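Workshop Tips: Teaching a Robot Arm to Sort the Recycling

I've spent the better part of a month guiding a robot arm through one of the dullest chores in any kitchen, and I've loved it! Thư Hoàng asked me to write down what I've picked up so the next group at Hollano can skip my mistakes. Most of these tips work whether you move the arm by hand or drive it from a controller across the table.

Set up the bins before you touch the arm

Use soft-sided bins if you can get them. A gripper that comes down a little low will push fabric out of the way, and a hard tub pushes back. Shallow and square is best -- deep bins mean reaching down past the rim, and your wrist angle gets ugly fast.

Line them up in a row and don't change the order in the middle of a set. I swapped two bins after lunch once and had 18 runs with cans going where the plastic belonged. Out they went, all of them.

Write the labels in thick black marker, capitals only. They're for you! After an hour of driving, your brain goes soft and you will stare at a bottle with no idea where it lives.

Know where the stop button is

Before the first run, put your hand on the emergency stop with your eyes closed. If you can't find it, move it. I like it next to the base of the arm, well clear of the bins, and everyone who helps gets shown where it is, even if they're only staying for coffee.
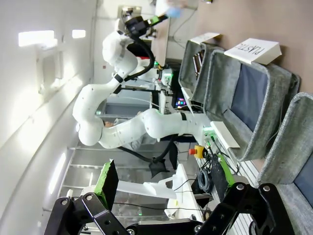 The arm at its base, with the red-and-yellow stop button close by and the bins in a row.

Watch the cable

Cables are the thing I fuss over most. The one that runs to the gripper needs enough slack for the full reach, and that slack has to go somewhere. Take the arm slowly to the farthest bin and back with nothing in the gripper, and look at where the loop swings. If it drags over a rim, re-clip it now (hook-and-loop ties are great for this, zip ties are a pain to undo).

Move like you mean it

The arm will copy your dithering. If you hover over a can for four seconds deciding how to grab it, you've just taught it to hover. So decide first, then go: over, down, close, up, across, open. A steady medium speed beats a fast one with a wobble at the end. Ánh Phí hums while she drives, same tune every time, and her runs are the smoothest we have. I tried it and it does help!

If you fumble, stop and start the run over. A recovery is worth showing too, but keep those in their own folder with their own name. Ours is called Korach, for reasons lost to history.

Mix up the trash

Rinse everything first, please. Then go for variety:

Crushed cans as well as whole ones. A flattened can wants a different grip from a round one.

Glass bottles lying on their sides, necks pointing every which way.

Clear plastic with the label on and with it peeled off. Bare clear plastic is the hardest thing in the pile, for the cameras and for tired people.

One person drives and one person handles the trash. The helper stands on the far side of the table and keeps their hands back until the driver says "clear."

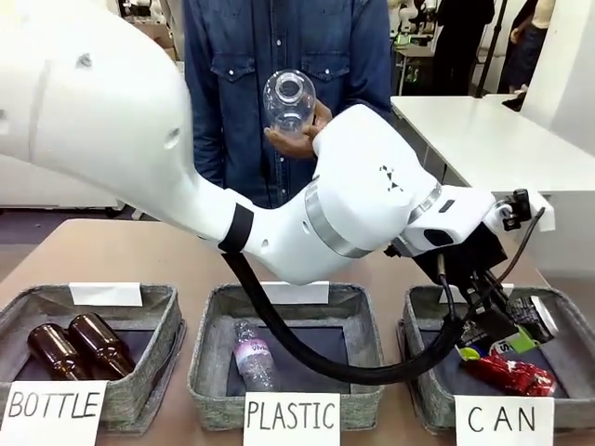
Keep a notebook

Paper is fine. Put down the run number, the item, the bin, and one word on how it went. We did 184 runs in September and I'd have been lost by the second day without it. "Slipped" turned up again and again beside the glass, and that got us to wipe down the finger pads every morning. A damp cloth is enough, then let them dry all the way.

Take breaks

Swap drivers every 20 minutes or so. Your grip tightens up without you noticing, and it shows in the runs. When you come back, do 3 throwaway runs to get your hand in before you start saving again.

Bags and cartons are next on my list. If you've found a good way to show an arm how to pick up a floppy bread bag, leave me a note on the board by the door, I'd love to try it.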